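Storing vinyl records at home

Keep records upright, never stacked flat. The weight of a pile presses dust into the grooves and can warp the lowest discs. Hold the room at 50 per cent humidity, and keep shelves off outside walls.

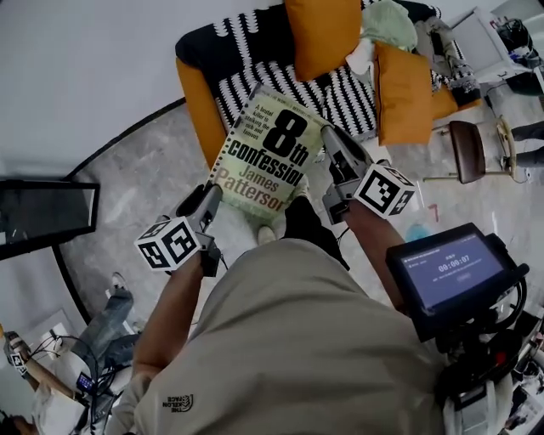
Replace paper inner sleeves with lined ones -- plain paper sheds fibres. Brush each side before play, following the grooves, for 2 full turns.

Hina Dhanial

Last updated: 26 March 2023
66 shares
© Fourie | Contact | Back to top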